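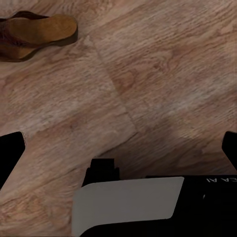 Chapter 7
Choosing a Practice Kit

Before a household robot picks up anything in a real home, it usually spends a long time doing so in simulation. This chapter looks at one product sold for that purpose, the Brirna tidying kit from Pranmont. The kit includes a simulated arm with a two-finger gripper, a wrist view, and a set of furnished rooms with things left on the floor. A license covers 20 seats, enough for most classes.

The floor tasks are a good place to start. A slipper or sandal lying flat on planks is low and curved, and it offers few good places to grip. The fingers have to open wide, come down close to the floor, and close without pushing the shoe away.
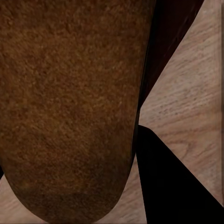 At close range the wrist view has limits. One object can fill most of it, and the student may have to judge the grip from a single edge and the position of the fingertips. Tanvir Sarkar, who reviewed the kit for the Stodberg course, ran 936 floor trials and found that most of his errors came in this last stage - the approach itself gave him little trouble.

Hicham Bouzid's comparison with the Morin package comes later in the chapter. Morin offers more than 2,000 objects but has fewer floor tasks. Section 7.1 begins with installing Brirna and loading the first room.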